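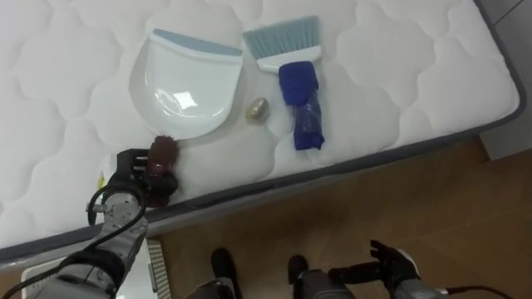
Limpiar el colchón en seco: cepillo, recogedor y una mañana sin prisas

Si solo vais a hacer una cosa en casa este fin de semana, que sea quitar las sábanas, el protector y todo lo demás, y darle al colchón un buen cepillado. ¡De verdad que cunde! Es de esas tareas que llevan menos de lo que uno teme y que luego se notan por la noche, al meterse en la cama con todo recién puesto.

Yo empecé a hacerlo cuando nos mudamos al piso de la calle Otov, con un colchón acolchado de los que tienen relieve mullido, como de nubecitas. Muy cómodo, sí, pero cada costura es un surco, y en cada surco se mete de todo: pelusa, migas de galleta (culpable), arenilla de la playa en febrero, que todavía no me explico. El aspirador iba bien para lo gordo y en las costuras se quedaba corto. Con el cepillo de mano y el recogedor, en cambio, sale hasta lo que no se ve.

Qué cepillo usar

Uno de mano, de cerdas sintéticas, flexibles, y sobre todo que sea solo para la cama. Repito: solo para la cama. El que barre debajo de los fogones no sube al colchón por mucho que lo lavéis. Yo distingo los juegos por color, y el de los dormitorios vive en el armario de la ropa blanca, dentro de una bolsa de tela.

Para saber si las cerdas son demasiado duras, pasadlas por el dorso de la mano. Si rascan, rascarán también la tela y acabarán sacando bolitas. Los de cerdas naturales me gustan para las alfombras, pero en tela clara alguno me ha soltado pelos y luego hay que quitarlos uno a uno.

Si el mango resbala o es muy fino, envolvedlo con un trapo o un guante de goma viejo. La mano se cansa muchísimo menos, sobre todo en una cama de matrimonio.

Y el recogedor

El labio de goma es lo que marca la diferencia. Se adapta al acolchado y no deja esa rayita de polvo que se resiste siempre. Fijaos en que la goma esté entera; si tiene una muesca, por ahí se escapa todo. Antes de usarlo, lavadlo con agua templada y jabón y secadlo a conciencia, que un recogedor húmedo convierte el polvo en barro y el barro en una mancha en mitad de la cama. Me pasó una vez y todavía se adivina el cerco.

Cómo lo hago yo

Abro la ventana, quito toda la ropa de cama y dejo el colchón al aire 60 minutos. Mientras tanto pongo la lavadora, desayuno y sacudo las almohadas en el balcón.

Luego empiezo por la cabecera, siempre hacia los pies, con pasadas cortas. Primero a favor del dibujo y después en diagonal, que es cuando salen las migas de los surcos. El recogedor va apoyado plano, con la goma contra la tela, y avanza conmigo. No lo llenéis: cada dos o tres tramos, al cubo. Si se os vuelca sobre el acolchado, vuelta a empezar.

El ribete merece su propia pasada. En los colchones con vivo, ese cordoncillo que recorre los bordes, la pelusa se queda enganchada justo debajo. Ahí uso la esquina del cepillo, casi vertical, y si se resiste, un cepillo de dientes viejo bien seco.

Los laterales, igual, de arriba abajo. Y las asas, si las tiene, se levantan y se cepillan por dentro (¡lo que sale de ahí!).

Cuando termino, paso la palma de la mano por toda la superficie. Se nota enseguida dónde queda algo.

El bicarbonato, con moderación

Me lo preguntáis mucho. Lo uso un par de veces al año, espolvoreado con un colador fino para que caiga parejo, y lo dejo un par de horas con la ventana abierta. Después, aspirador con la boquilla de tapicería y al final el cepillo, para los surcos. Lo que no hay que hacer es echar medio paquete de golpe: en un acolchado profundo se apelmaza y os pasaréis la tarde sacándolo. Con la habitación húmeda, mejor dejarlo para otro día.

Nada de aceites esenciales directamente sobre la tela, por favor. Si queréis que huela rico, un par de gotas en un pañuelo metido dentro del armario de las sábanas, y listo.

Manchas

Primero el cepillado en seco y luego la mancha, nunca al revés. Paño blanco apenas humedecido, una gota de jabón neutro, toques desde fuera hacia dentro y otro paño seco encima, apretando. Sin frotar. Y no volváis a hacer la cama hasta que esté seco del todo. Si tenéis la etiqueta del colchón a mano, leedla antes, que los de viscoelástica son muy delicados con el agua.

Lavar el cepillo

Se peina con un tenedor viejo para sacar las pelusas enredadas, se remoja diez minutos en agua templada con jabón y se aclara bien. A secar con las cerdas hacia abajo, para que el agua no se quede en la base. Si le habíais puesto un trapo al mango, quitadlo antes, que si no guarda la humedad y acaba oliendo a cerrado. El recogedor, lo mismo, pero sin remojo largo: un enjuague y al escurridor.

Colgarlos es mejor que apoyarlos. Las cerdas que descansan contra el suelo se tuercen, y ya no hay quien las enderece. Bueno, a veces sí: un minuto en el vapor de la olla y dejarlas secar rectas, atadas con una tira de tela. Con un cepillo mío funcionó y con otro no.

Cada cuánto

En casa, cepillado una vez al mes, al cambiar la ropa de cama. Con perro, cada quince días (nuestra Vlad suelta un pelo finísimo que se clava en la tela y solo sale a contrapelo). En las camas de invitados, antes y después de cada visita. Y si vuestro modelo admite giro, aprovechad ese mismo día para girarlo y cepillar también el somier. Si el fabricante dice que no se gira, no se gira.

Lo que me habéis contado

Aksel Østergaard me escribió para decirme que él pone una sábana vieja en el suelo, alrededor de toda la cama, antes de empezar. Lo he probado y es una maravilla, luego se recoge por las cuatro puntas y se sacude fuera. También me preguntó si vale un guante de goma para el pelo de animal. Vale, y muchísimo: seco y en una sola dirección, el pelo se va haciendo rollitos que se cogen con la mano.

Otra lectora, desde Horum, cepilla el colchón con una linterna apoyada de lado, a ras de la tela. Con la luz rasante se ven todas las migas. ¡Qué buena idea! Ya la he adoptado.

Para la próxima entrada tengo a medias la de las almohadas de pluma, con el truco de las pelotas de tenis en la secadora y lo que hago cuando no hay secadora. Si tenéis un método propio, dejadlo en los comentarios, que los leo todos.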